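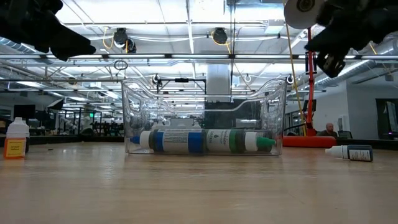 I bought the Brilska medicine cabinet organizer in February, after a bottle of cough syrup fell out of our bathroom cabinet and into the sink for what I decided would be the last time. The set is two clear bins, a narrow one and a wide one, plus a sheet of labels. Clokivora makes a cheaper version. I owned that one too, until it cracked down one side while doing nothing more strenuous than holding cotton swabs.

First, the good. The wide bin slides in and out of a shallow cabinet without snagging, and it's see-through enough that I no longer buy a second bottle of eye drops while the first one sits behind the aspirin. It rinses clean in the sink. My old system was a shoebox with a lid, and the lid was mostly there so I didn't have to look inside.

Now the labels. You get a sheet that covers every ailment known to man, including "Travel" and "Misc," and the glue is so timid that "Allergy" had moved onto the back of my hand by breakfast. I threw them out and used masking tape and a marker, the same as my grandmother did, and hers are still stuck to things.

The narrow bin is a puzzle. Brilska says it's for "daily essentials." Mine turned out to be a comb and one roll of antacids, because anything with shoulders on it gets stuck halfway down. Small bottles have to go in lying flat, and then you can't read the caps. I gave it to the kitchen, where it holds soy sauce packets and has never been happier. 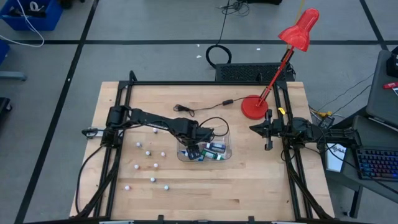 Zoi Mitsotakis-Vlachou wrote in to say I was being unfair to the narrow bin: hers holds toothpaste tubes upside down and she wouldn't give it back for money. She also thinks I should store the drops standing up and quit complaining, and that masking tape leaves gunk on plastic after a summer in a steamy bathroom. I tried the toothpaste idea. It works, which annoyed me for most of an evening. On the tape I'm holding my ground.

A few smaller gripes. The box claims the set is "tested through 800 openings," and I would like to meet whoever opened it, and ask how their wrist is. The rim is a little sharp on the underside where your fingers go. And the instruction leaflet, for a pair of bins, folds out to the size of a road map and spends a whole panel on choosing a shelf.

I also looked at the Ferri drawer version, but it needs screws, and I rent.

Would I buy it again? The wide one, yes, if they sold it alone. They don't. Budget for the pair, put the narrow one wherever your soy sauce lives, and throw the labels away before they get on the cat.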